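Filed under: Workshop > Benches & Storage
Last updated: 9 March 2024

Keeping a shared workbench usable

These notes cover a bench used by more than one person for small repairs, sanding and light assembly. They assume a fixed top, one power strip and a vise at the left end.

Surface

Scrape glue while it is still rubbery. Once it has set hard, use a plastic scraper held low and work along the grain. Bare wood tops take a coat of boiled linseed oil every July. Wipe off the excess after 20 minutes and hang the rags flat outdoors to dry, one layer thick. Do not ball them up or put them in a closed bin, as they can catch fire on their own.

Sandpaper

Store sheets flat, grit side down, under a scrap of board. Damp paper curls and sheds grit. For general use keep 80, 120 and 200 grit; finer sheets go in a separate folder so they don't pick up coarse particles. Write the grit on the back of any offcut before cutting it.

Screws and small parts

Sort by diameter first, then length. A No. 8 wood screw covers most bracket and shelf work. Mixed jars are acceptable for leftovers if they are emptied twice a year. Tyyne Nieminen suggests taping one screw to the outside of each drawer, which holds up better than paper labels in a dusty room.

Cords

Coil loosely, over and under, and secure with a hook-and-loop tie. Tight wraps around the tool body strain the cord at the point where it enters the housing. Replace any cord with cracked insulation. Electrical tape is not a repair.

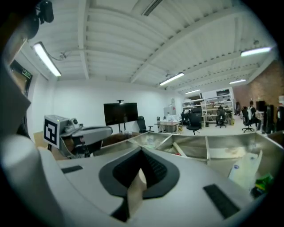 Vise

Brush out the screw thread before oiling it. Use light machine oil on the thread and paste wax on the slide bars. Leave the jaws open by the width of a coin when the vise is not in use. Line the jaws with leather or softwood for finished work.

Dust

Vacuum the bench; do not blow it off with compressed air. Empty the canister when it is two-thirds full. Tap pleated filters against the inside of a trash bag, wearing a mask.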